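Support ticket: Wollura test cell, dual-arm cable station
Raised by: Okden site operations
Assigned to: Lightfoot Automation Services
Opened: Sunday, April 7, 2019
Status: Monitoring

Reported fault
The right arm stops during connector insertion with a force limit alarm. The left arm is unaffected. The fault recurred after a controller restart.

Entry 1
Alarm history exported. All stops were logged during the final approach to the board. The gripper fingers were inspected and no damage was found. The centre tray had shifted from its taught position following cleaning.

Entry 2
Tray relocated against the Stidel fixture template and the board pose retaught. Approach speed was lowered from 200 to 30 mm/s. The force threshold was left unchanged, in accordance with the site procedure.

Entry 3
The cable on the right arm was found to be pulling on the wrist at full reach. Its routing was revised to provide additional slack over the joint, and the arm payload was recalibrated.

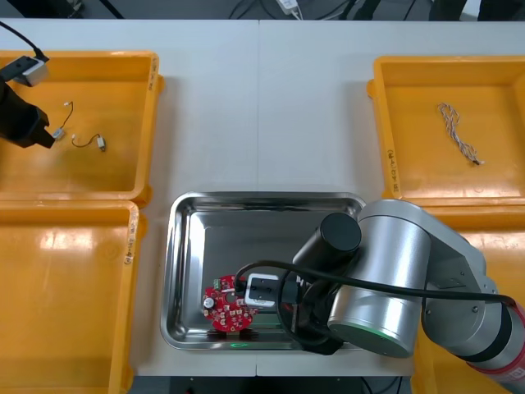 A run of 30 insertions was then completed without alarm. Operators are requested not to move the tray or the yellow bins without notifying the cell supervisor, and to retain the bin labels in their present colour and position.

Outstanding
Replacement gripper fingers remain on order from January. The ticket will be closed once the cell has completed 2000 cycles without recurrence.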